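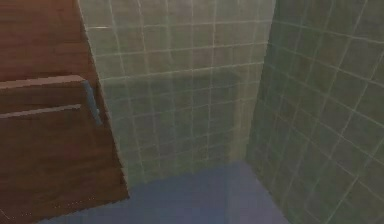

Tapsell Cabinet Balm, 6 oz tin

Hi, I'm Bronwyn Pryor, and this is the stuff I've been rubbing into kitchen cabinets for longer than I care to admit! I started cooking it up for my own doors after a steamy winter left them looking gray and thirsty, and then my neighbor wanted a tin, and then her sister did, and now it has its own page.

It's a soft paste made from beeswax, carnauba and a light mineral oil, with a little sweet orange oil for the smell. No silicone, no dye. You scoop out a bit with a rag (an old T-shirt is perfect), rub it along the grain, go have a coffee, and come back to buff. I like to leave it on for half an hour, but if your house is warm you can get away with less.

Where I use it

Cabinet doors, drawer fronts, the edges people grab with buttery fingers, bread boxes, the legs of the kitchen table. It's lovely on cherry and walnut and very nice on oak. Painted cabinets don't need it, and I'd skip it on anything with a thick glossy lacquer because it just sits there and smears. Please don't use it on cutting boards either. I make the Hevum board butter for those, and it's a different recipe.

If your cabinets have years of cooking grease on them, clean first! Warm water, a drop of dish soap, wrung-out cloth, then dry them well and leave them overnight. Waxing over grease gives you shiny grease. I've done it. Took me a whole afternoon with mineral spirits to undo it.

One thing I get asked a lot is whether it will hide scratches. Fine ones, yes, they mostly melt away. A deep gouge will still be a gouge, so fill it with a wax stick in a matching color before you start.

The details

Size: 6 oz tin, screw lid
Price: $34 for a set of 2 tins
Color: pale yellow in the tin, clear on the wood
Smell: orange, gone by the next day
Storage: cool cupboard, away from the stove

The set will do nearly 84 square feet if you go easy, and you really should go easy. Kylie Stubbs wrote to say she got through a whole tin on her pantry doors, and I think she was frosting them, bless her.

What people have told me

"I put it on my mother's old sideboard and she asked if I'd bought a new one." Pallavi Solanki

"Good wax, nice smell. Lid is a bit stiff." Dušan Leka

The lid thing is fair. The new tins came in February and they turn much easier, so if you have one of the old ones, run it under the hot tap for a few seconds and it'll give.

Ordering

I pour small batches, so sometimes you'll see it marked sold out for a little while. Add your email below and I'll send you a note when the next lot is ready. Orders go out in plain cardboard with paper padding, and I tuck in a square of cotton flannel for buffing.

Goes well with: Hevum board butter, Ikham soft bristle brush (great for carved doors and fiddly corners)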